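Visit report: bee learning laboratory, Hurmont Building, Hekbridge
October open day, biology section

Getting there and programme

The open day ran from 10.00 to 16.00, with the laboratory tours in the morning and the talks after lunch. Visitors signed in at the porter's desk on the ground floor of the Hurmont Building and were put into groups. Our group was taken round by Zawadi Mfinanga, who runs the behaviour work, and Tomás Macedo, a second-year doctoral student. Sérgio Bastos, head of the laboratory, gave the main talk. The lift was out of order and the stairs are steep.

The laboratory studies how honeybees learn and forget smells. A bee's brain is small enough that single classes of nerve cell can be followed from the antenna inwards, and the animal learns quickly: one pairing of a smell with sugar water is often enough to leave a memory that lasts until the next day. The group wants to know what changes in the brain between a memory that lasts an hour and one that lasts a day.

Roof hives

The hives are kept on the flat roof, facing south-east, behind a mesh screen that forces the bees to climb before they fly out over the car park. Foragers are caught at the entrance in small glass tubes, cooled on ice until they stop moving, and carried downstairs in a polystyrene box. They are used the same day or the following morning. Macedo gave the catch rate in good weather as 80 bees an hour for one person. In October it is far lower, and the year's main runs had already ended when we visited.

Each hive is on a scale that logs its weight at fixed intervals. The records are used mainly to judge whether a colony is short of food, as hungry colonies give bees that respond to sugar more readily and so spoil comparisons between weeks. Feeding is done in the evening and noted in the same log. One hive had been requeened in summer and its bees were left out of the data until all the workers were daughters of the new queen.

Training room

The training room is on the second floor. Each bee is strapped into a short length of plastic tube with its head free, left to settle, then tested with a drop of sugar water on the antenna. A bee that does not put out its tongue is not used. The rest are placed in turn before a nozzle that carries clean air, into which a smell can be switched for four seconds. Sugar is given during the last second. The response scored is a plain yes or no: whether the tongue comes out to the smell alone, before any sugar arrives. 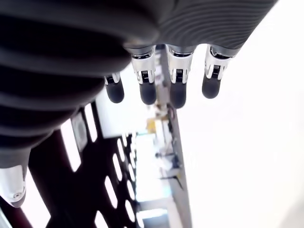 Robotic hand from underneath, with the ribbed palm above and the fingers hanging down.

An extractor behind the holder clears the smell between trials. Mfinanga spent some time on this point. In an earlier layout the extractor was placed too high, scent stayed near the bench, and bees waiting their turn learned it without being trained. A whole season had to be thrown out. The present layout was checked with smoke and then with a gas sensor, and the check is repeated whenever a nozzle is moved.

The smells are single compounds diluted in mineral oil and made up fresh each week. Four are in regular use. They were picked so that two are hard for a bee to tell apart and two are easy, which gives a measure of how exact the memory is as well as whether it exists. Scoring was by eye until last year. It is now done from video by software the group wrote, with a person checking every trial the program marks as doubtful. On the test set of 3713 trials, 206 were marked as doubtful. I asked how often the checkers disagreed with each other over these and was told that the figure was being worked out.

Imaging room

Only three visitors at a time could enter the imaging room, which is kept dark and at a steady temperature. Florêncio Neves showed us the microscope, a two-photon instrument on an air table. A small window is cut in the head capsule and a dye that glows when calcium rises is placed in the projection nerve cells. When a smell is given, a pattern of lit spots appears in the antennal lobe, the first relay for smell in the insect brain. The pattern for a given compound is much the same from bee to bee.

We were shown recordings from before and after training. To my eye the two were hard to tell apart, and Neves agreed that the change shows only when many bees are averaged. The effect is a slight increase in the distance between the patterns of the rewarded and the unrewarded smell. It is seen at 24 hours and not at one hour. He was careful to say that this does not show the memory is stored in the antennal lobe; the change could be fed back from the mushroom bodies further in. An experiment in which the mushroom bodies are cooled locally during recall is planned for next spring. The cooling probe is being built by Bettencourt, and the first version was returned as too wide.

The air table hums slightly. A notice on the door asks people not to use the stairwell door during recordings - it had plainly been there for years. 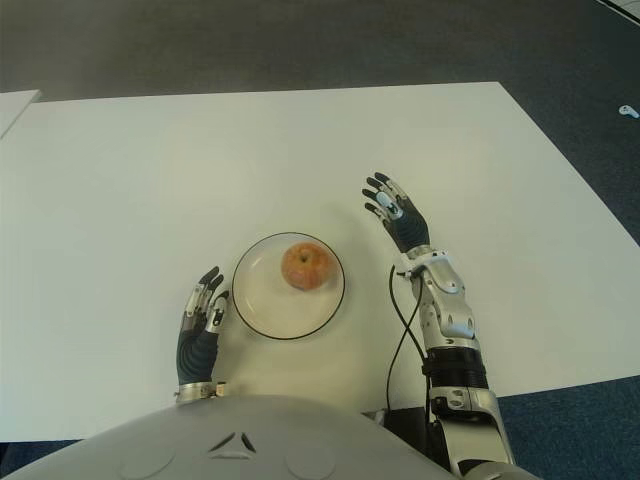 Afternoon talks

Bastos spoke for forty minutes on sleep and memory. Bees rest at night with drooping antennae and can be kept awake by a gentle jolt of the cage. Bees kept awake after training did as well as the others when tested on the trained smell, but did worse on a second task in which they had to learn that the old smell no longer paid. He takes this as a sign that sleep matters for revising a memory more than for keeping one. The control was a group given the same number of jolts during the day. A questioner pointed out that day jolts and night jolts may not be equally stressful, and Bastos accepted this.

Sérgio Quintela followed with a shorter talk on method. He compared results from 13 published studies using the same training procedure and found that the share of bees learning after one trial varied widely, with the time between capture and testing explaining a good part of the spread. Half of the papers did not state this time clearly. He has written a reporting sheet, named Novitz after the street where the group used to be housed, and copies were handed out.

Remarks

The roof hives and the training room were the most useful part for members who keep bees themselves. The imaging room needs some background, and a single printed page would have helped. Sound in the lecture room was poor at the back. Tea was served on the first floor from 15.15. Parking is at the rear of the building and must be booked through the porter.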